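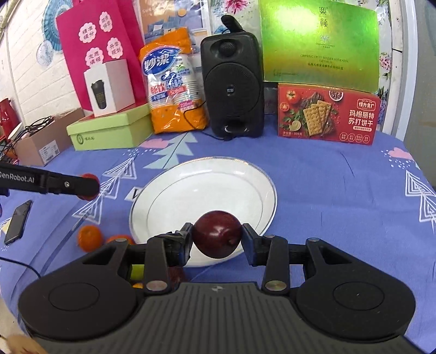

Fig. 4. Dark red fruit over the white plate.

Section 3: Setting up your Skanby conductivity meter

Welcome back, and well done for getting the batteries in (the little door is stiff, we know). In this section we'll wake up the probe, calibrate it and take a first reading of your own tap water. Pure water carries very little electricity - it's the dissolved salts, broken up into charged ions, that do the carrying, so the reading gives you a fair idea of how much is dissolved.

You will need: the meter and probe, the 300 ml rinsing beaker, the 200 ml sample beaker, one bottle of Trudton standard solution, some distilled water and a soft tissue.

3.1 Waking up the probe

1. Pull off the clear cap and put it somewhere you'll find it again.
2. Fill the rinsing beaker with distilled water and stand the probe in it for an hour. A new probe that goes straight into a sample tends to read low and wander about.
3. Swirl gently to shift any bubbles from the slot near the tip.

Caution: never wipe inside the slot. The two plates have a fine coating that scratches very easily. Dab the outside with the tissue and leave the inside to drip.

3.2 Calibrating

4. Pour Trudton standard into the clean, dry sample beaker, deep enough to cover the slot.
5. Lower the probe in, switch on and wait for the figure to settle. Do give it time!
6. Hold down CAL until the display flashes, then let go. When END appears, the value is stored.
7. Throw the used standard away. Pouring it back will spoil the whole bottle.

Note: conductivity climbs by around 2 per cent for every degree the water warms up. The meter corrects for this, but it does need the probe and the liquid to be at the same temperature, so let everything stand together on the bench first.
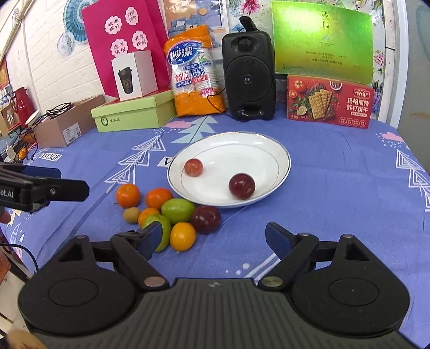 A reader of the last edition wrote to ask whether the standard could be made up at home from table salt. You can, if you have a good balance and salt with nothing added to it, but most kitchen salt contains an anti-caking agent and we'd still suggest the bottle for your first go.

3.3 Your first reading

8. Rinse the probe and the sample beaker with distilled water, then once more with a splash of your sample.
9. Fill the beaker from the cold tap, lower the probe and swirl.
10. Write down the figure once it stops moving.

The range ends at 4000 microsiemens per centimetre. Sea water is far beyond that and will show OVER. Dilute it, or use the Jurkton high-range probe (see Section 6).

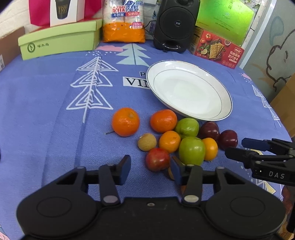

Fig. 5. Fruit grouped in front of the plate.

When you've finished, rinse the probe again, shake off the drops and put the cap back on dry.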